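Saxena microfibre cloth, yellow, general purpose: long-term review

The Saxena general purpose cloth is sold in packs and in one colour as far as I can find, a strong yellow. I bought mine in January from the hardware shop in Mallunville and have used them in one room only, the bathroom. The surfaces there are polished marble-pattern wall tile, a glossy grey counter, a white vessel basin and a chrome mixer tap. All of these show smears, so it is a fair room to test a cloth in.

The wrapper gives no weight for the fabric. I put one new cloth on the kitchen scales next to a new Budia cloth of the same nominal size, and the Saxena was the heavier of the two. The pile is short and equal on both faces. The edges are overlocked in matching thread. There is a sewn-in label on one side, which I cut off before first use, as a stiff label will drag on a polished surface.

Wall tile and joints

Dry dusting is adequate. The cloth holds on to talc and lint well enough, but it grips the tile when completely dry and has to be pulled along. Slightly damp is better. Folded in four, it gives a pad thick enough to press with the flat of the fingers, and the folded edge will go into an inside corner without bunching.

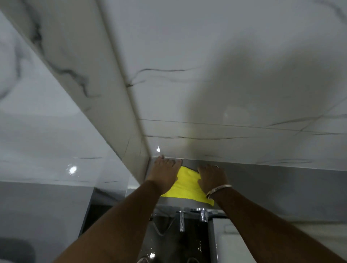
Joints are where I have the most reservations. A narrow joint line between two tiles is cleaned well if it is flush. If it sits lower than the tile face, the short pile passes over the top and leaves whatever is in it. A soft brush is still needed for those, followed by the cloth. Matt surfaces take more passes than polished ones, and a cloth that has already been used on soap residue will leave a pale bloom on grey which shows only after drying. Rinse before changing surface.

Rinsing and wringing

The cloth takes up a good deal of water and is slow to give it back. One twist leaves it too wet for chrome or mirror glass. Two twists, with the cloth refolded and turned end for end between them, bring it to a usable state. The fabric does not stretch noticeably under this treatment and the overlocking on my oldest cloth is intact, apart from a few centimetres at one corner where a thread has lifted.

Soap scum rinses out under a running tap. Limescale remover does not rinse out so readily, and I would keep a separate cloth for it. Toothpaste is released at once. 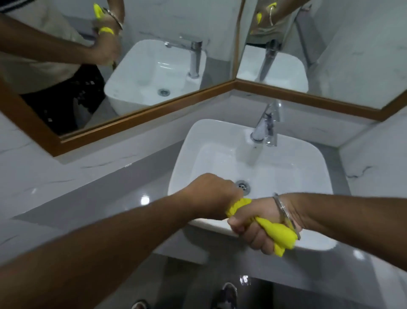
Mamta Sandhu
Household products reviewer, Tarkthorpe
May 6, 2021

Basin and counter

On glazed ceramic there is little to separate this cloth from cheaper ones. A damp wipe with a drop of washing-up liquid removes the film from the basin walls, and the rinse does the rest. I did find the thickness useful on the rim, where a thin cloth tends to slide off the outer edge.

The counter is a harder test. Gloss grey shows every dried drop, and the strip between a vessel basin and the wall is awkward to reach with a folded pad. I use the cloth loosely crumpled there and push it along with the palm. It picks up standing water in one pass and leaves a thin, even film which dries without marks in most cases. In hard water areas a second, dry cloth will be needed to finish.

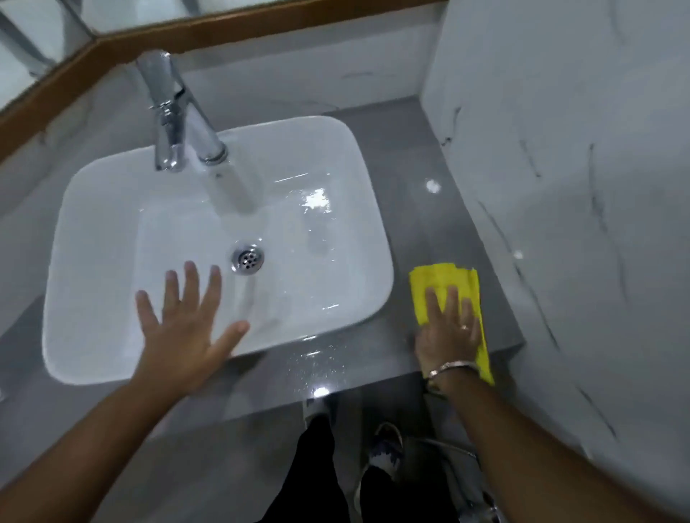 Basin and counter, yellow cloth in use.

Chrome responds well. The base of the tap is best done by passing the cloth behind it and drawing both ends forward alternately. No scratching was found on the lever or the spout, checked under a torch.

Washing

Washed at 40 degrees with no softener, the colour ran slightly in the first two washes and has been stable after that. Wash separately until then. One cloth went through with softener by mistake and its absorbency dropped at once; three further washes recovered most of it. Line drying overnight is sufficient. I have not tumble dried them.

Compared with Budia

The Budia cloth is thinner, wrings out faster and is better on mirrors. The Saxena holds more water and is more comfortable under firm hand pressure. For a bathroom with a lot of tile I would buy the Saxena again and keep one Budia for the glass.

Faults: slow to wring, poor in recessed joints, initial colour run, no fabric weight stated on the wrapper.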